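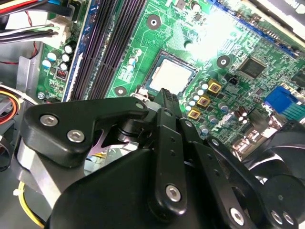
## April, morning: feed validation, again

Back on the feed problem. Clika (our embedded player, for whoever reads this after me) still shows the old artwork for two shows on the Giltitz site, and Kerstin has had mail about it from the host of one of them. The mail was polite. The second one, I gather, less so.

What I know so far:

- The feed itself is fine. I pulled it by hand and the new artwork URL is there, at channel level and on every episode.
- Our cache says it refreshed overnight. It did refresh. It fetched the same old file with great punctuality.
- The player asks for the image by show ID and ignores the URL completely, a decision I was ready to be rude about until I found my own initials on the commit.

So the image cache is keyed on the show and never looks at whether the address changed. Changed the key to show ID plus a hash of the URL. Cleared the two shows by hand on staging and both now come up with the right square.

Then I went looking for what else hangs on that key, and it's the episode list. The full-size player loads the whole back catalog in one go before it draws anything. For most of our people that means 70 episodes or fewer and you'd never notice. Mandis, who do a daily news roundup and have evidently never taken a holiday, have 2987. On my laptop the list took 11 seconds to appear, and during that time the play button was there but did nothing, like a light switch in a rented apartment.

Tried three things:

1. Load the newest batch first, fetch the rest on scroll. Works. Search inside the player now only finds episodes you've already scrolled past, so that's a fun new bug.
2. Same, but send search to the server. Works, and search is quicker than before. Needs a new endpoint, and somebody to write the docs for it.
3. Draw the player and the latest episode right away, then build the list behind it. Least work. The button works at once, which covers nearly everything people complain about.

Going with 3 for this release and 2 for the next. Option 1 by itself is off the table, whatever my notes from last month say.
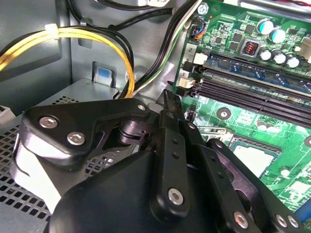

*Afternoon notes by Eskil Lie, with corrections from Kerstin Vik*

Kerstin tested option 3 on her old phone, a device she keeps for the sole purpose of ruining my afternoons. Play works straight away. Scrubbing works. The speed control resets to normal every time the list finishes loading, so if you set it to 1.5 early you get a few seconds of brisk news and then everybody slows down and sounds tired.

Cause: the list build fires the same "ready" event as the player start, and the speed setter listens for it. Gave the list its own event. Volume had the same problem and I hadn't noticed, as my volume is always at the top. Fixed both.

Chapter marks still wrong on the Viklund show. They're shifted by the length of the pre-roll ad, but only if the ad plays. If it's skipped or blocked, the marks are right. That means the people who avoid the advertising get the better product, and I'd like us to sort that out before Viklund's sales side hears of it. Kerstin thinks we should read the offset from the audio response when it arrives and stop guessing it from the ad slot. I think so too, now. (KV: you said the opposite before lunch.)

Left to do:

- [ ] Merge the cache key change, then purge artwork for all shows once. Do it early in the morning, not at peak like last time.
- [ ] Retry logic for the list: at the moment it tries 5 times with no pause between, and the server takes this personally.
- [ ] Check that the single-episode player doesn't load the list code at all. I think it does.
- [ ] Write to Giltitz that the artwork is sorted, after it's live and not before.
- [ ] Ad offset for chapters. KV has the branch.

Memory use on the Mandis page after an hour of playback is still higher than I'd like. It climbs a little with each episode change. Old audio elements not being let go, probably. Left a profile running and will read it tomorrow.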